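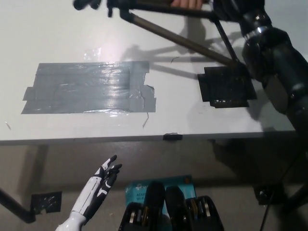

What do people want to know when they come to see a robot at an open day? Mostly they want to know what happens when it goes wrong, and our visitors at Kurosgate asked that far more often than they asked how fast it was or what it cost.

4.2 The September open day

We opened the laboratory in September, and over the afternoon 300 people came through in small groups, many of them families from the streets nearby. Each group was given 50 minutes, which sounded generous when Orhun Canpolat drew up the plan and felt rather short once the children had started asking things. The robot, which everybody here calls Poka, worked at the white table shown in Figure 3, where patches of grey and black tape mark the tabletop and the stand has one of its legs down on the black one. A hand is on the stand near the top, and the robot's own white hand with its black fingers is just below the table edge.

Figure 3. The demonstration table, with the stand, the taped patches and the robot's hand in the foreground.

We had meant to talk first and show afterwards, as we had done on our visit to Osel the year before, but the first group was so keen to get close to the table that we gladly turned the order round and kept it that way (the talk was better for it, too!). Visitors who had already watched the robot at work asked longer questions, and quite a few stayed behind to ask more. Of the 90 who filled in a card at the door, most wrote about the hand, and several wanted to know whether it could feel what it was holding. Ertürk, who read every card aloud to us over tea, has kept them for the analysis in Section 5.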